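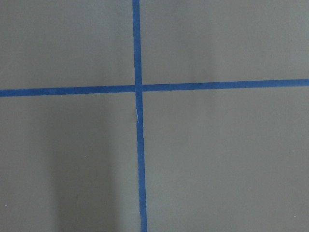 Pressure-sensitive tape fails in one of two ways when it is peeled. Either the adhesive lets go of the surface cleanly, or it splits and leaves part of itself behind. The second is called cohesive failure, and it accounts for most of the complaints a tape maker receives. Two strips of blue tape crossed on a gray surface present both problems in miniature: where the strips overlap, the upper one is bonded to the backing of the lower one, and the release force there differs from the force an inch away.

Thursday, April 30, 2009
By Kristof Vanhove
Filed under: Materials & Methods

The adhesive in most painter's tape is an acrylic, applied as a water-based emulsion and dried in an oven. Rubber-based adhesives grab faster but age badly. Ultraviolet light breaks the rubber chains, the adhesive softens, and the residue then needs a solvent. Acrylics resist light and stay near their initial strength for longer.

Sinach, a small coating shop in Bredon, has run peel tests on both types since last April. Each strip is pressed down with a weighted roller, left in place, and pulled back at 180 degrees at constant speed. The series now stands at 610 strips. Of these, 167 left visible residue, nearly all of them rubber-based and aged behind window glass.

Peel angle matters more than most users assume. At 90 degrees the load sits on a narrow line at the peel front. Folding the tape back flat spreads it and bends the backing sharply, and a weak crepe backing will tear. Speed matters too. A slow pull gives the adhesive time to flow, and a fast one makes it behave like a stiffer solid.

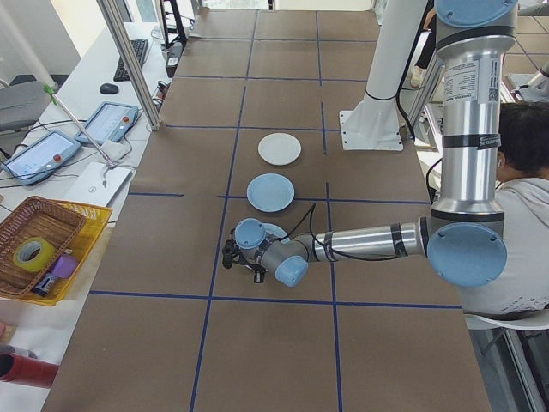
Lemma, writing from Jornholm, objects that peel figures taken on steel plates say little about paper, where the fibers usually give way before the adhesive does, and that any table of results should state the surface first.

The objection is sound. On kraft paper the Sinach strips were scored separately, and fiber tear was logged as a third kind of failure. Burnishing the edge of the tape raised the rate of fiber tear. So did leaving it down for more than 3 days.

Last updated: April 2009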